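Udano: fundas y soportes de mesa
LÉEME, versión 2
11 de noviembre de 2018

Qué contiene

Udano reúne 29 fichas sobre fundas de tableta y la manera de sujetarlas a una mesa de trabajo. Las fichas se redactaron en octubre en la sala de Plovimach, en Kumemport. Cada una lleva un texto corto, una tabla de materiales y, cuando la hay, una fotografía.

Por qué conviene leerlo con reservas

El folleto de Myklebust que dio pie a esta colección promete una «fijación definitiva sin tornillos». Yo no he encontrado en las fichas nada que permita afirmarlo. Hay cinta, hay soportes, hay mesas, y hay muchas frases optimistas escritas el mismo día del montaje. Ninguna ficha recoge una medida de fuerza. Quien busque saber cuánto aguanta una funda pegada con cinta tendrá que medirlo por su cuenta.

Tampoco me convence la palabra «definitiva» aplicada a una tira adhesiva. La he quitado de los textos donde he podido y la he dejado entre comillas en las citas del folleto.

Estructura

fichas/ textos, uno por montaje
tablas/ materiales, en CSV separado por punto y coma
fotos/ imágenes, con el mismo número que su ficha

Campos de las tablas

pieza: funda, soporte, pinza u otra
color: a ojo, con la luz de la sala
sujecion: cinta, pinza, mixta o sin dato
restos: sí o no, según se vea cinta vieja o material suelto en la mesa
nota: texto libre, a menudo demasiado libre

El campo «sujecion» es el peor de todos. «Mixta» se usó para cosas muy distintas, y en 3 fichas contradice el texto. No lo he corregido porque no sé cuál de las dos versiones es la buena.

Problemas conocidos

Las fichas 2 y 3 comparten tabla. El campo «color» distingue entre gris y gris claro sin ningún criterio escrito. «Restos» depende de la paciencia de quien rellenaba la hoja: un plástico arrugado contaba unas veces y otras no. No hay fotos del reverso de las fundas, de modo que el estado del adhesivo es una incógnita en toda la colección.

Usos

Sirve para comparar disposiciones y para practicar descripciones de material. No sirve para recomendar una cinta, por mucho que lo sugiera el folleto. Se puede copiar y modificar citando el nombre de la colección.

Ficha 29: funda negra con cinta gris claro de lado a lado; plástico transparente arrugado a la izquierda; restos, sí. 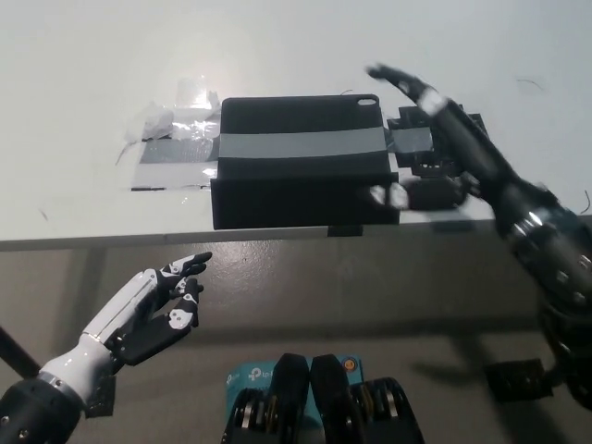 Foto: Plovimach / colección Udano

La cinta cruza la funda por el centro y deja libre el hueco de la cámara. De la resistencia del conjunto, sin dato.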